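Display & Signage > Tables, stands and holders
Topic: White table, leaning cards, glare. What would you change?

Mizanur Miah
Member
22 February 2019

We have a corner spot at the Brestutgate in Masthorpe and I'm responsible for the table. It's the Melon folding one, 1640 mm long, white top with a dark edge. Cards are 300 gsm with gloss lamination. Holders are a mix of whatever was in the box, including two Kan frames that have been to every show since I started.

Two problems. The printed cards won't stay upright, and anything shiny picks up the ceiling lights. I've tried turning the table a quarter turn and it made little difference. The hall won't switch off individual lights, I asked.
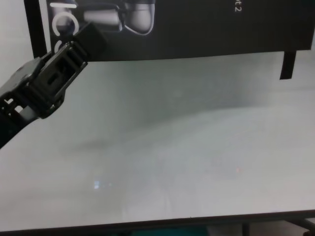

I'd like to hear from people who have used white tables and then gone to something else. We bought white because it matched the old booth walls, and the old booth walls are gone. Cleaning is easy, a damp cloth and it's done. The thing that bothers me is how uneven a white top looks under hall lighting. You get that wide gray shadow running across the middle and then one bright glint down near the front, and dark items look fine against it but white ones disappear. Would a cloth fix this or just add wrinkles?

Budget is small. No new table before December.

padfoot_prints
Member

Cloth. Gray or dark blue, fitted, not a throw. The fitted ones stay flat if you stretch them the night before. Also hides whatever you've shoved underneath.

tallgrass22
Member

Disagree on the cloth. Dark cloth shows every crumb and every bit of lint, and people put coffee down on it. I went white top to black cloth and back to white top inside a year. Get matte cards and leave the table alone.

padfoot_prints
Member

Lint roller. It takes a minute.

tallgrass22
Member

It takes a minute every half hour.

Mizanur Miah
Member

Matte next time, yes, but I have a box of gloss to use up first. Can anyone say something about the frames? I have the open rectangular kind with narrow black strips and the cards get leaned against them.
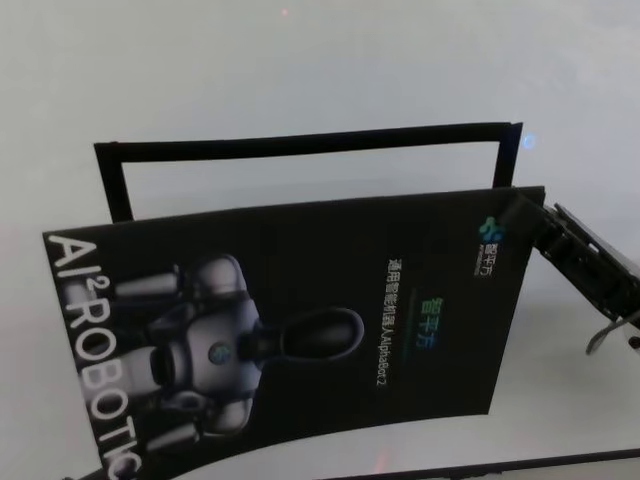
Kuo-hua Yang
Moderator, Tables, Stands and Holders

The frame is too light for that card. It's a thin hollow rectangle and one upper corner is already sitting lower than the other, and the big black card is leaning in front of it with nothing to keep its bottom edge from sliding. A card that size needs a lip or a slot at the base. Look for the Kan holder with a channel, or cut a strip of wood with a 3 mm groove and paint it black.

Second point, orientation. On that card the AI²ROBOTIC lettering runs down the side and the picture of the white robot is lying sideways. If the print is portrait, stand it portrait. Visitors won't tilt their heads to read a brand name. A portrait card will want a taller support behind it, so buy the holder after you've decided which way up everything goes.

I have nothing against the white top. Black print on white is the best contrast you'll get in a hall.

Mizanur Miah
Member

The portrait cards fall over backward, which is how they ended up like that. Groove idea is good. I have some pine left over.

oldmill_dave
Member

Use a heavy base. I pour sand into flat boxes and tape them shut. Ugly from behind but the public is in front.

tallgrass22
Member

Until your spot has an aisle on two sides. He said corner.

oldmill_dave
Member

Missed that. Paint the boxes then.

Mizanur Miah
Member

Other half of the question, the pale boards and the clear panel. These catch the light worse than the cards do.

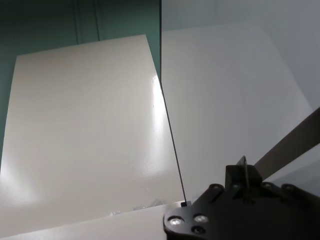

Tilted off-white sheet with a band of glare, clear panel edge-on

padfoot_prints
Member

Tip the sheet forward a little. Leaned back it faces the ceiling and you get the bright stripe. Also check along the bottom margin, there's a glinting patch there that could be leftover film. If it is, peel it.

Kuo-hua Yang
Moderator, Tables, Stands and Holders

Agree on the angle. I would also separate the two white sheets. With one seen behind or through the clear panel you can barely make out its outline. Put something dark behind it, or put it away.

tallgrass22
Member

I'd drop the clear panel completely. Fingerprints all day.

Kuo-hua Yang
Moderator, Tables, Stands and Holders

Depends what it's for. If it keeps hands off things it should stay. Microfiber cloth under the table.

Mizanur Miah
Member

Panel stays, it's in the agreement for the spot. I'll check for film tonight and try the groove over the weekend. Does anyone know if matte spray works over gloss lamination, or does it go cloudy?

oldmill_dave
Member

Cloudy, on mine. Try it on a spare. And don't do it in the hall, they will throw you out.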